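How Does a Robot Pour a Glass of Water?
A Robot Club explainer for readers ages 8 to 12

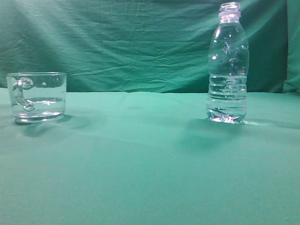

Think about the last time you poured yourself a drink. You probably didn't think very hard about it. You picked something up, tipped it, watched the water go in, and stopped before it ran all over the counter (most of the time, anyway!). Your eyes, your arm and your brain did all of that together while you were busy thinking about lunch.

Now suppose you had to explain every bit of that job to somebody who has never seen water before. That is pretty much what the kids in the Horwood Robot Club have been doing since February. Their robot is named Laler, it is an arm that bolts to a table, and the club wants it to pour water from a bottle into a mug all by itself.

There are 9 kids in the club this year, and their coach is Hermine Wallner, who also teaches science. She let the club pick its own project, and she says she tried very hard not to make a face when they picked one with water in it.

Why is it hard to see something clear?

Let's start with eyes. A robot's eye is a camera, and a camera picture is really a great big grid of tiny colored dots. The computer looks through all those dots and tries to work out which ones belong together. If you put a red apple on a white plate, that is a fairly easy job. The red dots are apple and the white dots are plate.

But what color is a glass mug? Go and get one from the kitchen and have a look (ask first, and use two hands). Put it on a green towel and it looks green. Put it on a blue towel and it looks blue. The mug borrows its color from whatever is behind it, so the computer looks at those dots and decides they are just more towel.

Water makes things even trickier. When light goes from air into water, or from air into glass, it bends. Grown-ups call this refraction. You have seen it if you ever put a straw in a glass of water and noticed that the straw looked broken at the top of the water. A bottle with water in it can bend light so much that it throws a little bright spot onto the table next to it, and a robot that doesn't know any better may think the spot is a thing it can pick up. Laler has tried! Valentin Bachmann, who is eleven and writes most of the club's notes, put it down in the notebook as "Laler grabbed some light."

What clues can the robot use?

Clear things are hard to see, but they aren't invisible. You can find them if you know what to look for, a little like a detective, and so can a computer.

One clue is the rim. The top edge of a mug is a circle, but when you look at it from the side and a bit above, it looks like a squashed circle. That shape is called an ellipse. If the computer finds a thin, bright ellipse, there might be a mug underneath it.

Another clue is the water line. The top of still water is flat and level, and from the side it often shows up as a bright line straight across. This one is extra useful, as it also tells the robot how full the mug is.

Then there are shadows. Even clear things make soft shadows, and a shadow usually starts right where the thing is standing. And bottles often have ridges, on the neck where the cap screws on and sometimes around the body too, and every ridge catches the light.

The club used plain cloth for the table and for the wall behind it. With a busy pattern back there, flowers or stripes or cartoon dogs, all the clues get mixed up with the pattern. Harvey Lévesque wanted the cartoon dogs, and he has been promised that they can try them once the plain cloth works every time.

How does the robot learn the clues?

It learns from pictures, and it needs lots of them. So far the club has taken 383. They move the mug, they move the bottle, they change how much water is inside, and then they take another picture. After that comes the slow part. Somebody has to sit at the computer and draw around the mug and around the bottle in every single picture, and type in what each one is. This is called labeling. It is not the most exciting part of robotics, and the club does it with music on.

When the labels are finished, the computer studies the pictures over and over and makes guesses. If a guess is wrong it changes itself a tiny bit and guesses again. The club keeps 30 pictures hidden away for a test at the end – it wouldn't be a fair test if the computer had already seen the answers.

What about the pouring?

Pouring has its own puzzles. A full bottle is heavier than an empty one, and a soft plastic bottle crumples if you squeeze it too hard. Tip it too slowly and the water dribbles down the side. Tip it too fast and it comes out in big glugs, which is air rushing in to take the place of the water. The club practices with dry rice first and keeps the electronics up on a shelf, well away from the water. The arm only moves when a grown-up is standing next to the stop button.

Try it at home

You need a clear glass, some water, and two or three towels in different colors. Put the glass on each towel and look at it with one eye closed, the way a single camera would. Can you find the rim? Can you find the water line? Now shine a flashlight through the glass from one side and see where the bright spots land. Draw what you see, and try drawing only the clues and leaving out everything else. Then show it to somebody and ask them what it is.

Words to know

Refraction: the bending of light when it passes from one clear material into another.
Ellipse: a squashed circle.
Labeling: marking what is in a picture so a computer can learn from it.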